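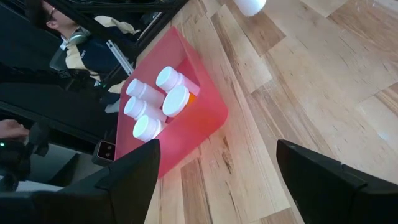
Diapo 1. Cinq flacons dans un bac rouge : quatre blancs, un orange.

Bonjour à tous. Je laisse cette diapo pendant que les gens s'installent. Le sujet de ce matin, c'est le rangement des petits flacons à bouchon à la maison : compléments, comprimés, tout ce qui finit au fond d'un placard. Durée prévue : vingt minutes, puis les questions.

Commencer par la photo. Demander à la salle lequel des cinq on repère en premier. En général on répond l'orange. Les quatre blancs ont des bouchons ronds blancs et, couchés comme ça, ils se ressemblent beaucoup. Laisser quelques secondes de silence, ne pas enchaîner trop vite.

Point 1 : couché ou debout
Dans un bac ouvert, un flacon couché prend plus de place et son étiquette tourne. Debout, il ne montre que son bouchon. J'ai essayé les deux chez moi à Prullville. Pour un bac posé sur une table, je préfère debout, avec le nom écrit sur le bouchon au feutre permanent. Pour un tiroir peu profond, couché, étiquette vers le haut, et une bande antidérapante dans le fond.
(Si on me demande quel feutre : pointe fine, noir. Le bleu s'efface sur les bouchons striés.)

Point 2 : le bac
Revenir à la photo. Plastique rouge translucide, angles arrondis, parois lisses, évasé vers le haut. Un bac lisse s'essuie d'un coup d'éponge, c'est son principal intérêt. Le défaut, c'est que la couleur déteint à l'œil : les corps blancs paraissent roses. Pour des flacons qu'on reconnaît à leur couleur, prendre un bac incolore ou blanc. Gudrun Sjögren garde les rouges pour les produits à trier et les incolores pour ce qui est déjà rangé. Je reprends son système.
Ne pas citer de prix, ils ont changé depuis septembre.

Point 3 : le tri
Dire la méthode lentement, certains prennent des notes.
On sort tout sur une table dégagée. On lit la date de chaque flacon. Les périmés vont dans un sac à part, pour la pharmacie. On ne transvase pas un flacon dans un autre, même si c'est le même produit. On regroupe ensuite par personne, puis par moment de la journée.
Chiffre à donner : pendant l'atelier Grimeo, nous avons sorti 374 flacons des placards des participants, dont 70 étaient périmés. Ne pas en tirer de statistique générale, c'était un groupe de gens qui avaient justement envie de trier.

Point 4 : où poser le bac
Pas au-dessus de la cuisinière, pas dans la salle de bains. Une étagère haute, fermée, hors de portée des enfants. Le plan de travail en bois convient pour trier, pas pour laisser le bac à demeure. Rappeler qu'un bouchon à vis ordinaire s'ouvre facilement avec des petites mains, et que les bouchons de sécurité ralentissent un enfant sans l'arrêter.
Ryszard Bednarek m'a demandé d'ajouter un mot sur les piluliers. Je le fais ici si on est dans les temps : le pilulier sert pour la semaine, le flacon d'origine reste dans le bac avec sa notice pliée et un élastique.

Questions probables
« Faut-il garder les boîtes en carton ? » Oui si la notice ou la date n'est que sur le carton. Sinon non.
« Combien de flacons par bac ? » Tant qu'on peut lire chaque nom sans rien soulever.
« Et pour les grands formats ? » Un bac séparé, plus haut. Borghild Fjeld en a apporté un, le faire passer dans les rangs.

Fin : feuilles de tri à prendre à la sortie, sur la table de gauche. Laisser la place à Eilif Lundgren, qui branche son propre ordinateur.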